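Search this site Search Enter keyword

Trellow Linen Project: how October went

Hello to everyone at the Tang fund, and thank you again for keeping us going! I promised a proper catch-up on the cloth folding side of things, so I've made a big mug of tea and I'm going to tell you the lot.

The short version is that we're on track. We now have 29 cloths on the shelf (the grant paid for all of them), and the folding guide we're writing with Banen has reached its second draft. Four of its pages are finished and the rest are in a decent state, apart from the bit on corners, which I keep rewriting.
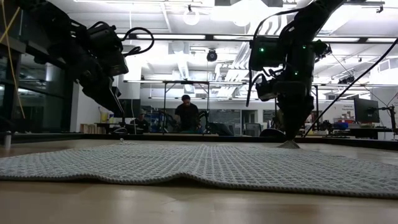
Page last changed: October, 4.15 pm

Most of the month went on the light grey cloths with the little raised squares. I'm very fond of them, but my word, they don't like lying flat! You get a hump towards the middle and a thick roll along the front edge, and if you start folding with those still in, the whole thing comes out wonky. So the guide now has a smoothing step before any folding at all, and you take hold of the far edge first. I'd left that out of the first draft completely.

The pale wooden table has been a good choice too. It's smooth, and the grey shows up nicely against it.
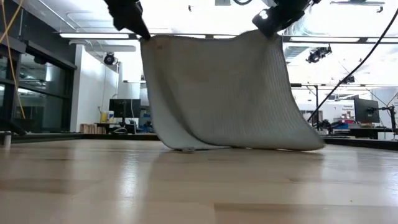 Reading time: 2 minutes

Holding the cloth up by its two top corners is the part I'm keenest on. You can see the creases properly, and you spot marks as well – there's a faint pinkish-brown stain near the top left of this one. Marked cloths stay in use for practice and I've put a line in the guide to say so. The tricky bit is the bottom, where one side folds under and the other flares out across the wood. Tudance have offered us a heavier weave to try and I've said yes please.

Money next. We're inside the budget, with the washing bill still to come in.

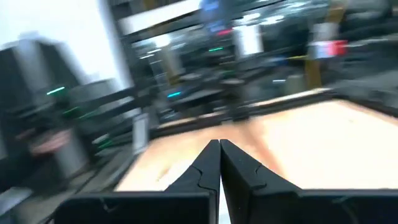
2 min read

Between cloths the table gets cleared, and I'd like to keep it that way because it makes the next fold so much easier to start. Still on my list for next month: finish the corners page, try the Tudance cloths, and send you draft three with the new drawings in. If you'd like a printed copy as well, drop me a line and I'll pop one in the post.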